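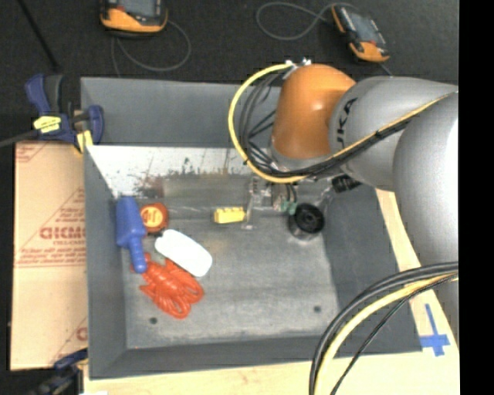
Orov Track

The Orov Track is a walking route in hill country, which goes from the farm settlement of Kastside to the small lake of Cerkier. It is 82 kilometres long and most walkers need five days for it. The track crosses private grazing land for more than half of its length, and for this reason it is open only from November to the end of April. It is closed during lambing.

Route

The track begins at the old wool store in Kastside, where there is a car park and a water tap. The first day follows the river on its left bank and is almost flat. After the second swing bridge the path leaves the valley and climbs through beech forest to the Kokkonen Saddle, 998 metres above sea level. The saddle is the highest point of the route. In clear weather the coast can be seen from it, but fog is common before midday.

From the saddle the path goes down through tussock to Middle Hut. The third and fourth days are on open farmland, with many stiles and two fords. The second ford should not be crossed after heavy rain, and a longer way by the road bridge is marked with yellow posts. The last day is short and ends at the jetty in Cerkier.

Huts

There are four huts on the track. The oldest is Musterers' Hut, built of stone and corrugated iron for shepherds who brought the sheep down in autumn. It has eight bunks and an open fireplace. Middle Hut was rebuilt after a fire and has a wood stove, rainwater tank and 14 bunks. The two remaining huts are former farm cottages and are rented by the night from the landowners. Bookings for all huts are made together, and camping is permitted only beside Middle Hut.

History

The line of the track is mostly that of a stock route. It lost its importance when the road through the lower valley was sealed, and parts of it became overgrown. Lautaro Lucero, who farmed at Kastside, cleared the first section with his neighbours and allowed walkers to sleep in his shearing quarters. Hanne Karppinen later drew the first map of the complete route, and her names for several creeks are still in use. The first season had 648 walkers. The number is now limited to 1000 in each season, by agreement between the landowners.

Nature

The forest below the saddle is silver beech with some mountain beech on the drier side. Above the bush line there are snow tussock, speargrass and several kinds of mountain daisy, which flower from December. Falcons nest near the second swing bridge. Dogs are not allowed on any part of the track.

Access

A bus stops in Kastside every Tuesday during the open season. There is no public transport from Cerkier, and walkers usually arrange to be collected by one of the farms.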